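Gillasby workshop gallery: the Dell tower
25/11/2022

A desktop rebuild on the bench at Gillasby. The tower goes on its side with the panel off, and the small parts go next to it on the left, so there is nothing to hunt for later.
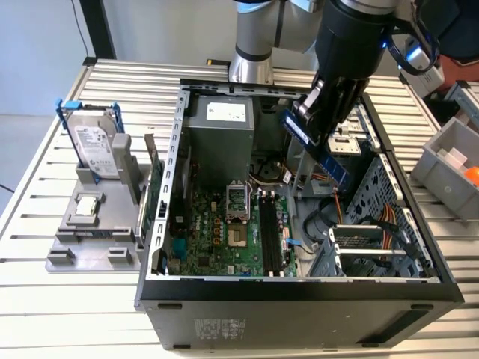
Memory is a short job if you look at the slots first. Each module has a notch that sits off centre, and it only goes in one way round. The two slots on this board are black with white clips at the ends, just to the right of the processor socket, and the module is the blue one held over that side of the board. The socket is empty with its metal frame up – the processor is in the grey parts holder, along with the Seagate hard disk in its blue caddy. A green expansion card stands at the edge nearest the case. The power leads run close by in orange, yellow and black, and they want keeping clear of the slots.

Allow 30 minutes for a tower of this type, and 15 more if the drive cage has to come out. The checklist is on the Prandunix page, item 3. More towers are in the Skinner gallery.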